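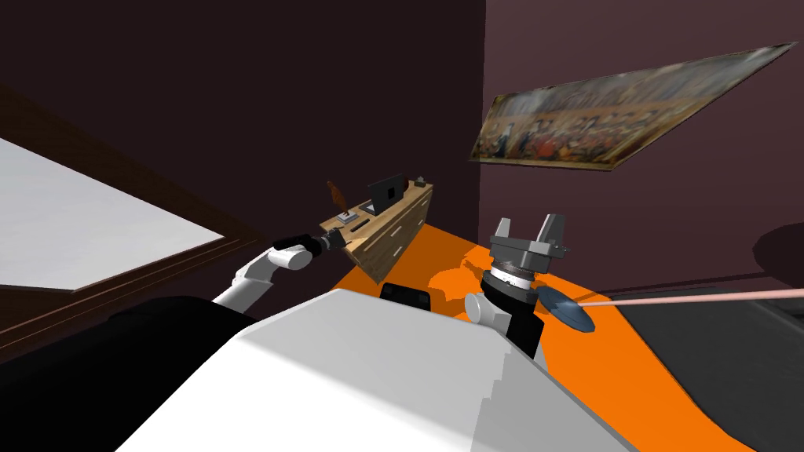
Simulation acceptance practice for domestic manipulators

Simulation acceptance practice is the body of rules under which a two-armed household robot is assessed in rendered rooms before it is permitted to operate in an occupied dwelling. The best known version is the Cliltidlow Code, a voluntary code first drafted by Firouzeh Pakzad and maintained by the Sellgate Institute.

Scope

The code applies to robots with a fixed or mobile torso and two arms fitted with grippers. Test rooms must be furnished as ordinary living spaces, with drawers, wall hangings and small ornaments left in place. Bare rooms are accepted only for calibration.

Requirements

A full assessment consists of 500 trials. Room layout, floor colour and lighting are varied between trials according to a published schedule. Objects held in a gripper near furniture must be carried at reduced speed, and any contact with an item outside the task is recorded as a fault, whether or not the item is displaced. Views rendered from the robot's own body are to be archived uncropped, including those in which the torso or an arm obscures part of the room.

Records

Operators keep a log of each trial for the life of the software release. The Nakomero registry held 3,103 assessment records at its last revision, of which 1,367 concerned tasks at dressers, cabinets and shelving.

Criticism

The Pitkänen review argued that rendered surfaces understate friction and glare, and recommended that simulated results be paired with supervised trials in a physical room. The recommendation was adopted as an optional annex.

See also: Collision logging; Gripper speed limits; Test room catalogue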